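4.2 Planning the equipment budget

When we first sat down to write the budget for the Jutdale kitchen-handling study, we did what I suspect most small groups do, and began with the arm. It is the biggest line on the page and the most fun to talk about, and we spent the better part of a month on it before anyone asked what we would be picking up, what we would be picking it up from, or who was going to wipe the table afterward. We would like to save other groups some of that time, so this section goes through our purchasing in more detail than is usual in a methods paper, including the parts we got wrong.

Our total allowance for equipment was $3,589, not counting the arm itself, which was already in the department and came to us on a long loan from Engelbrecht's group down the hall. That sum had to cover the gripper's spare parts, the wrist camera and its cable, a table, lighting, and all of the objects to be handled. Kagiso Baloyi drew up the first version of the spreadsheet in January, and we kept to his layout for the whole project (with a good many more rows than he had in mind!). Each row held a price, a delivery estimate, and a column he labeled "what stops if this breaks," and that last column ended up steering more of our decisions than the prices did.

The objects were where we had the most freedom. We had planned at first to buy a ready-made set from Hameo, a tidy boxed collection priced at $344, and we still think it would suit a group that needs to compare its numbers directly with somebody else's. For our own questions, though, we wanted plain household things that could be replaced the same afternoon, and so we bought plastic bowls and cups from an ordinary housewares store for $106 altogether. A plastic bowl is a more demanding purchase than it sounds. The rim has to be thin enough for the jaws to close over, the wall stiff enough to hold its shape under the grip we meant to use, and the color easy to tell apart from the table.
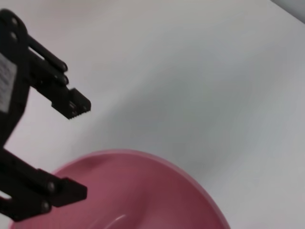 Jaw wear was the cost we had guessed at most poorly. The ridges on the gripping surface do their job well on a rim, and we were fond of them, but ridges wear down, and replacement tips from Lirkum came with a long wait that our first schedule had no room for. Josefien Kuipers suggested ordering a second pair on the very first day and charging it to the opening quarter, even though it would sit in a drawer for a while. We grumbled a little and then did it, and we would do the same again. Our advice is to treat the first set of spares as part of the price of the gripper and to compare suppliers on that combined figure, along with the shipping time, before settling on either one.

We also set aside $50 for what the spreadsheet called "small surfaces," meaning sheets of covering for the table, tape, and cleaning cloths. The white surface gave us a calm background for the bowls, and we were pleased with it on that account, but a light table and a glossy bowl together make the lighting line of the budget matter a great deal. Shadows beside an object and bright spots on the inside of it both turn up in the wrist view, and either one can take up an afternoon of somebody's time. We had put lighting near the bottom of the list, under the heading of things we could borrow. A group starting fresh would do well to move it up, try one or two lamps over the real table with the real objects, and look at the pictures from the wrist camera before paying for anything permanent.

The same goes for the camera. We chose ours for its size and weight, and gave much less thought to how it would cope when the wrist was moving or the table was very close. Figure 4 gives a fair idea of how soft the view can be, with only part of the bowl in it and very little else for the software to hold on to. If your budget allows just one improvement over ours, we would put it toward a camera that can be tested on loan first, mounted where it will really sit, and we would ask the seller for that loan in writing before the order goes in.

Figure 4. Wrist camera view of the table surface, with part of the bowl at lower right.
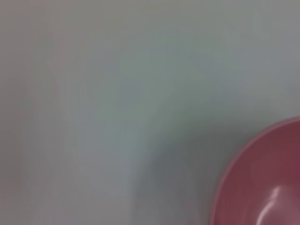 4.3 Staff time and bench scheduling

Equipment was only part of what we had to plan for, and hours at the bench were harder to put in a spreadsheet. Kagiso and Josefien shared the mornings between them, and we kept the last half hour before lunch free for cleaning the table, checking the jaw screws, and writing up the log while it was still fresh in everyone's mind. We charged that half hour to the project from the start, and we recommend that other groups give it a row of its own.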